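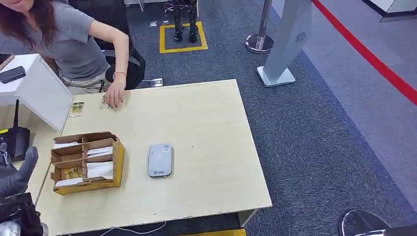

# Small tips from the sorting build

I've been building a little card-sorting setup for months now, partly at home and partly at the shared shop on Umali, and I keep a running list of things that saved me grief. So, in no real order!

**Use a divided cardboard organizer.** I bought fancy plastic trays first (what a waste) and went back to cardboard. Stand the cards upright so a gripper can get at the top edge. Flat stacks are miserable — the fingers pick up two or push the whole pile over.

**Pad the fingers.** Bare fingers slide right off glossy packets. I cut strips from an old mouse pad, and when they get shiny I scuff them with 60 grit and they're good for another few weeks.

**Tape your floor.** If you have something with legs standing around, give it a square in bright tape and keep bags and feet out of it. Gaffer tape comes up off carpet cleanly, but the cheap stuff left goo that took me a whole evening.

**Start every run from the same layout.** I mark the box corners with pencil dots on the table. Rodel Quiambao at the shop uses sticky dots, and his wipe off more easily, so I may switch.

**Write down the failures too.** My notebook says 421 tries so far with the Hetau script, and the ones that went wrong taught me where to put the box. Put it 6 inches in from the edge, by the way.

Next up is cable clips. I keep catching my foot on the power cord under my bench at home.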